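Moving house at 49, and other things I said I'd never do

So we've moved. Twenty-six years in the one house, and in April we packed the lot into a truck and drove it up the highway to Wultow, where I now live in a weatherboard place with a crooked letterbox and a lemon tree that somebody clearly adored. I've been meaning to write this for weeks but the laptop charger was in a box marked "bathroom misc" (my own handwriting, no one else to blame).

A few of you have emailed asking how it's going, so I'll try to answer the lot in one go.

The packing

I thought I was organised. I had labels! I had a notebook! By the second weekend I was tipping whole drawers into tea towels and tying the corners like a cartoon hobo. My sister came over on the Sunday to "help", which meant sitting on the kitchen bench reading me old birthday cards while I wrapped glasses. We found my grade six swimming ribbon, a fondue set still in its plastic, and 2 left gumboots of completely different sizes.

The garage was the worst. If you've got a garage, go and look at it now, while you still have time and your knees work. I threw out paint tins from colours we'd painted over twice. I kept the good ladder and gave the bad ladder to a neighbour, who seemed pleased, so maybe I had them the wrong way around.

The new job

The other half of the news is that I've gone back to work three days a week, in the office at Luvmont. It's invoices and phones mostly, and working out which Greg is on the line. I was terribly nervous the first morning and wore the wrong shoes (heels, what was I thinking, the car park is gravel). Melur Sumampouw at the next desk took one look and lent me her spare sneakers from under the filing cabinet, and we've had lunch together ever since. She brings rice and the most incredible sambal. I bring a sad sandwich and look hopeful.

What I'd forgotten about work is how nice it is to have people to tell things to. At home I'd been narrating my day to the dog. Now I can say "you won't believe the queue at the chemist" and a real person says "oh, was it that bloke with the scripts?" because it's a small town and it's always that bloke.

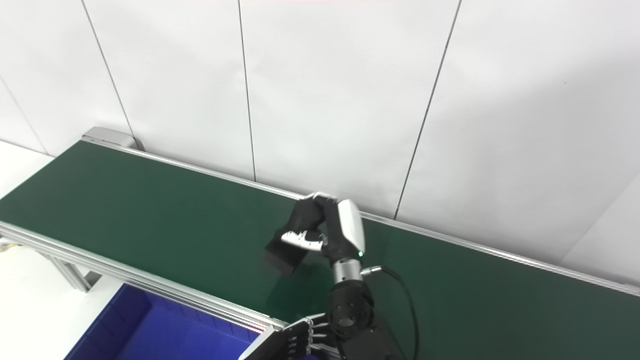 Osman and the great settling in

Osman is the dog, for newcomers. Kelpie cross, nine years old, opinions on everything. The vet told us to expect a rough patch and boy, did we get one. The first week he wouldn't go down the back steps, so I carried him, all that dog, out to the grass and back in my dressing gown at five in the morning with the magpies watching. I tried cheese. I tried a rug on the steps. In the end next door's cat, Polter, strolled along the fence and Osman was down those steps before he remembered he was frightened of them.

They're not friends. Polter sits just out of reach with his tail hanging down and Osman makes a noise like a kettle. But it gets them both out of the house, and I've met the neighbours through it, so I owe that cat a tin of sardines.

He's sleeping through now, at the foot of our bed, where he was never allowed in the old place. Please don't tell my mother-in-law.

What I miss

The bakery, mostly. There is a bakery here and the vanilla slices are fine, but they don't know my order yet and I have to say the whole thing out loud. I miss being able to find the light switches in the dark. I miss my old clothesline, which got the afternoon sun, whereas this one gets the lemon tree and everything that sits in it.

I don't miss the traffic. It takes me six minutes to get to work and I spent the first fortnight arriving far too early and sitting in the car with a thermos, listening to the cricket replays.
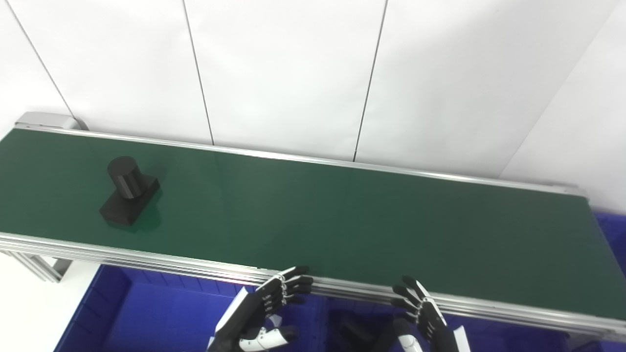
The long green belt, with a little black cylinder sitting on its base.

Next job is the spare room, which still has boxes up to the window sill. My brother and his kids are coming for the school holidays so there's a deadline, and I work best with a deadline and a bit of shouting. If anyone has a good recipe for using up a ridiculous number of lemons, pop it in the comments. I've done the cordial, I've done the butter, and Melur has politely asked me to stop bringing in bags of them.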